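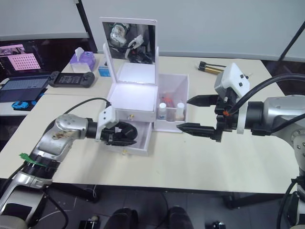

Two-arm cell with the vanity box, lower drawer pulled partly out.

Visit report: Larard returns and kitting site, Tudville

The visit took place in February and ran from 8:30 a.m. to early afternoon. Larard handles returned household goods and small cosmetic storage items for several retailers. The site employs 78 people over two shifts. Our interest was in the inspection and repacking area, where two-arm cells are being brought in alongside the manual benches.

Manual process

A returned item arrives in a gray tote with a barcode slip. The operator opens it, checks moving parts, removes anything a customer left inside, wipes it down and grades it A, B or C. Grade A goes back to stock, B to the outlet channel, C to parts. The work instruction for a vanity box calls for every drawer to be opened to its stop and closed again, the lid to be tilted through its range, and the interior light to be checked. Loose contents go into a separate box.

An experienced operator handles 135 items on a normal shift. Most of that time goes to drawers, lids and clasps. The site's injury log lists thumb and wrist strain as the most frequent complaint at these benches, ahead of back complaints from lifting totes.

Two-arm cells

There are 4 cells. Each has a pair of jointed arms at a plain white table, with a camera module mounted over the gripper. The cell we watched longest was running the drawer step on a white vanity box with a mirror in the lid. The left gripper worked at the front of the lower drawer. To the right of the vanity stood a storage box with translucent walls, holding two small white bottles and a red cosmetic item, and the right gripper was open just beside it.

The table also carried articles from other product groups: a purple tissue box, a blue toy car, a handheld game console. Mixed tables are used for part of each shift so that the arms do not work only with a clean background. Larard's process engineering group, which works with the integrator Maldonado, considers this more useful than longer runs on a single article.

Throughput is still below the manual bench. The figure given to us was 310 items per day for all cells together over both shifts. Mirrors were named as a source of trouble, as the reflection of a gripper can be read as a second object. Small round knobs are slow to grasp and account for most of the retries. Soft pouches and anything with a zipper stay on the manual benches and there is no plan to move them.

Changes in the work

Each cell has an attendant, who stands at the table during operation. Attendants come from the inspection benches and had two weeks of training. They load the item, watch the cycle, step in on a stall and enter the grade. Grading has not been automated. The arms carry out the opening and closing, and a person decides whether a scratch is acceptable.

Two points came up in talks with attendants. The job is easier on the hands, but it involves more standing in one place, and the anti-fatigue mats ordered in the fall had not been delivered at all positions. The second point was pay. Attendants were moved up one grade after the trial period; bench operators who cover breaks at the cells were not, and this is still under discussion.

No positions have been cut. Temporary staffing for the January peak was reduced compared with the year before. Management attributes part of this to lower volume, so the effect of the cells cannot be separated out from the numbers we were shown.

Software and records

Cycle records go to the Prerau warehouse system, with one line per item: article number, steps completed, retries, grade, attendant code. The attendant code was disputed at first and is now deleted after thirty days. Retry counts are reviewed weekly by article, and articles with a high count go back to manual inspection until the grasp settings have been revised.

Open items

Cable routing at the wrist should be looked at before we specify anything similar. We have asked for the stall rate by product group and for the cleaning schedule of the grippers, and Larard will send both.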